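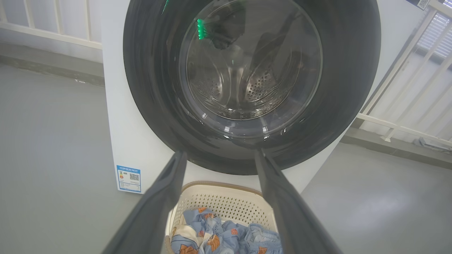
Drum and door gasket, laundry room washer, Seyoum House.

Sitness Property Services — Resident Support
Ticket 625: Laundry room booking and payment terminal
Property: Seyoum House
Opened by: Aliki Triantafyllou, Resident Liaison
Assigned to: Kilian Tanner, Building Systems
Priority: Normal
Status: Resolved, monitoring
Date opened: 19 Jun 2021

Summary of the problem
Residents report that the wall terminal in the laundry room accepts a booking, takes payment from the resident's account, and then releases the slot to other users before the booked time begins. The resident arrives to find the slot listed as open or assigned to another household. The charge remains on the account. The terminal runs the Grorkley booking program and sends its records to the Flitier accounts server in the main office.

Initial report (A. Triantafyllou)
The office has received several complaints on this matter since the terminal was updated. In each case the resident was shown a confirmation screen and the account balance was reduced at once. Residents who booked through the office desk have not reported the problem. Residents who booked at the terminal in the evening appear to be affected most often. Refunds are being issued by hand on request, with the ticket number entered in the notes field. Please advise whether the terminal should be taken out of service.

First response (K. Tanner)
The terminal is to remain in service. Taking it down would also disable the door release on the laundry room, which draws its schedule from the same program. A notice has been posted beside the terminal asking residents to keep their confirmation number.

Step 1. Restarted the terminal and confirmed the software version. No change. A test booking made from a staff account was charged and then released.

Step 2. Checked the network cable and the wall port. Both tested good. The connection log shows no dropped sessions during the period in question.

Step 3. Compared the booking record at the terminal with the matching record on the Flitier server. The payment entry was present in both places. The reservation entry was present at the terminal only. The server had returned error 400 in reply to the reservation message, and the terminal had not shown this error to the user.

Step 4. Reviewed the hold setting. The program places a temporary hold of 90 seconds on a slot while it waits for the server to confirm. When no confirmation arrives, the hold ends and the slot is released. The payment message is sent separately and is not reversed when the hold ends. This accounts for the charges described in the initial report.

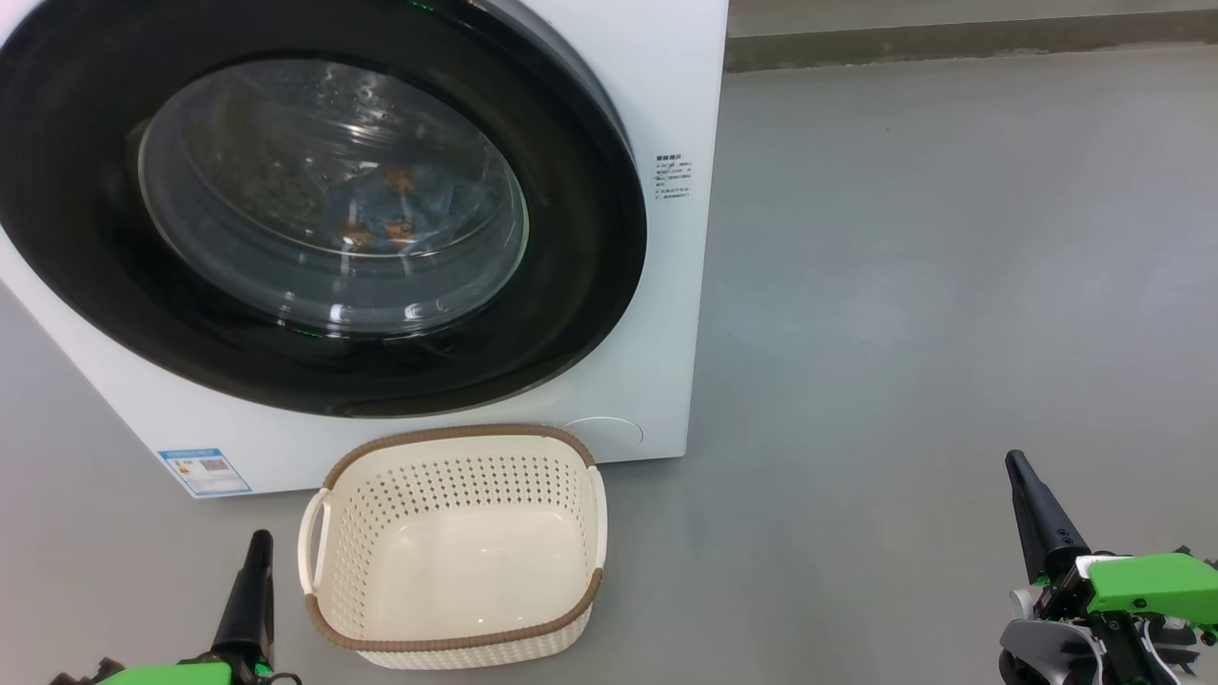 The machine list on the terminal was reviewed next, as the server rejects any reservation that names a machine it does not recognize. The list had been rebuilt during the update and every entry had been given a new identifier. The server still held the old ones. Bookings made at the office desk use the server's own list and were therefore not affected. To avoid further confusion, the entries were matched against the equipment on site and given plain descriptions in both systems, so that the white front loader with the large black door is now listed in those words in place of a bare number. Residents had asked for this on earlier occasions, and the change requires no further approval.

Step 5. Loaded the corrected machine list on the server and cleared the queue of rejected messages. The queue had reached its limit of 2000 entries, and older messages had been dropped. Evening bookings had been affected most often only because that is when the terminal is used most.

Step 6. Repeated the test booking from the staff account. The reservation was confirmed by the server and remained in place after the hold period. The test charge was then reversed.

Follow-up question (A. Triantafyllou)
Can the office obtain a list of residents who were charged and have not yet asked for a refund? Some may not have noticed.

Reply (K. Tanner)
A partial list is attached to this ticket. It was built from the payment entries that have no matching reservation. Payments are stored separately from the rejected messages, so the dropped entries do not affect it. Bookings that residents canceled themselves appear on the same list and must be checked by hand — please do not issue refunds from it without review.

Outstanding items
The terminal still does not display server errors to the user. A request has been entered with the software supplier under the existing service agreement.
The notice beside the terminal is to stay up until the refund review is finished.
The February version of the resident handbook gives the old machine numbers and must be corrected before the next printing.

Ticket to remain open for monitoring. New reports should be added here and not entered as separate tickets.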